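Notebook, prep bench
4/2/21

Subject: oranges, cut face quality. Carried over from the March entries on lemons, which I am not going to repeat.

Fruit: one net of navels from Devadiga, bought for the bench, stored in the bottom of the fridge overnight. Taken out early and left on the counter until they stopped sweating. Wiped with a dry cloth. Fruit straight from the fridge gives a stiffer peel and the first stroke skids, same as noted for the lemons.

Sizes vary more than the label suggests. The largest I weighed was roughly 152 g and there were smaller ones that I set aside for juice. I would prefer a graded box next time. Pralleo does one but the minimum order is more than we can eat.

Board: bamboo, rectangular. Oiled last in March. It has a slight bow along the length, so it rocks if placed dished side down. Turn it over before starting. A damp cloth under it helps on the dark table covering, which is slicker than the old bench top. Wring the cloth well or the board floats.

Knife: the big one with the broad blade. Sharpened on the Pitton stone, coarse side first, then fine until the burr was gone. It went through paper cleanly before the first orange. The small utility knife is fine for lemons but too short here, and needs a second stroke to finish. The second stroke never lands in the first one and leaves a step across the segments.

Cut direction: across the equator, stem to the side. Pole to pole was tried on the first few fruit and dropped. It runs along the membranes, the segments tear out at the core and the two faces never match. Across the equator the membranes are all cut short and hold the flesh in place.

Results so far, in order:

First group, blade as sharpened. Faces flat, little juice on the board. Halves stand without rolling.

Second group, blade not wiped between fruit. Peel oil and pulp build up on the flat and the blade starts to drag near the bottom of the cut. Faces slightly smeared toward the exit side. Wipe after every orange from now on.

Third group, wiped each time. Back to the level of the first group. Pith a little thicker on these, probably just the fruit.

Unequal halves are still the main defect. If the fruit sits a few millimeters off, one half comes out smaller. For the table it does not matter. For the juicer it does, because the small half drops too low on the cone. Tolerance I would accept is 7 mm off center. Beyond that, put both halves in the juice bowl and do not score them.

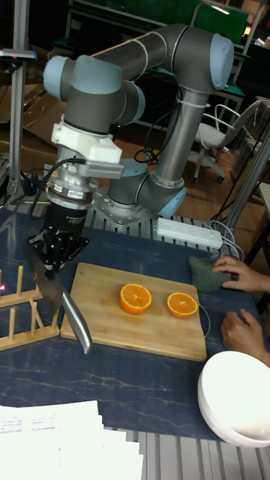

Orange halves cut side up on the bamboo board. Right half slightly the smaller.

Juice: pressed by hand, strained once, into the Bimby jug. Yield from one average orange was 54 ml. Did not press the last few, they went out with lunch.

Cleanup: board scrubbed with salt and hot water, no soap, stood on edge to dry. Peel oil marks the table covering if left, so wipe that first and the knife second. Peels to the compost bucket, which is full and needs to go down.

To do:
Regrade the remaining fruit by eye before the next session.
Try the cut with a thin slice taken off one side as a flat.
Re-oil the board.
Order more cloths.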